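Gape housekeeping staff begin second month with bed-making machines

Jan 23, 2020

PRIRNARD - The furnished-apartment company Gape has put automated bed-making machines into its Prirnard building, and the people who used to make every bed there by hand have started working to a different schedule.

The machines, built by Castix, came into use before the holidays. They travel from floor to floor in the service elevator and handle the part of the job that housekeepers liked least, pulling fitted sheets over the corners of heavy mattresses and setting the pillows. A housekeeper still strips the bed, checks the mattress and signs off on the apartment.

Gape rents 200 apartments in the building, most of them for stays of one to six months. Apartments come with a bed, a wardrobe and shelving. The beds have to be redone each time a tenant leaves, and in a busy month the staff also change linens for tenants who pay for the service.

"My shoulders feel different at the end of a shift," said Yaneth Tamayo, who has led the day crew for four years. "You lift a mattress corner all day and you know it. Now I do the bathroom and the kitchen while the bed is going, and I come back and look it over."

Tamayo said the first weeks were slow. The machines stopped when a cord was left on a mattress or when furniture stood too close to the bed, and someone had to walk back to the room, clear the spot and start the job again. The crew now goes through each apartment beforehand and moves what it can.

Not everyone is pleased with the change. Two housekeepers asked to move to the laundry room after the schedule was redrawn, and one has left the company. Several said they missed working in pairs. Under the old system two people did an apartment together. Now one person looks after two apartments on the same hallway, with a machine in each.

Gape said no one has been laid off and that hourly pay is the same as before. The company has stopped hiring temporary workers for the end-of-month rush, when it used to bring in extra help from an agency. Pay for the new checking duties is still being discussed, and the crew has asked for an answer by February.

Training took two days. Housekeepers learned to start and stop the machines, load linens in the right order and report a fault by phone. Repairs are left to Castix, which sends a technician from its Miteda office. Tamayo said the wait for a technician has been as long as a day and a half, and beds were made by hand in the meantime.
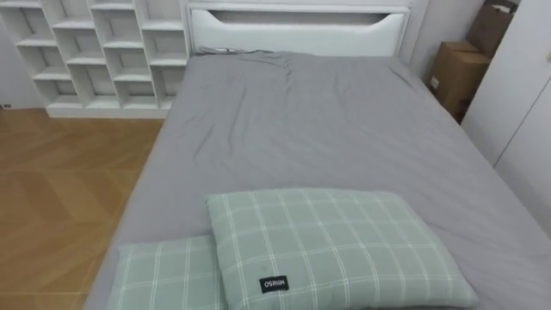

Page 3

A fitted sheet can have wrinkles left near the head of the bed after a first pass. The crew smooths them by hand or sends the machine back, depending on how soon the tenant is due. Pillows are placed last, and in apartments where the headboard is against a wall with shelving beside it, the housekeeper moves them up to the head of the bed during the final check.

The time for one apartment has not changed much, according to the crew's own log. What has changed is the number of apartments each person is responsible for in a shift, and the amount of walking. Tamayo has asked for supply carts to be kept at both ends of each hallway.

The machines do about 300 beds a month at Prirnard. Gape plans to use them in its Miteda building next, where the rooms are smaller and some of the beds stand close to the wardrobes. Staff there will visit Prirnard for a day before the machines arrive.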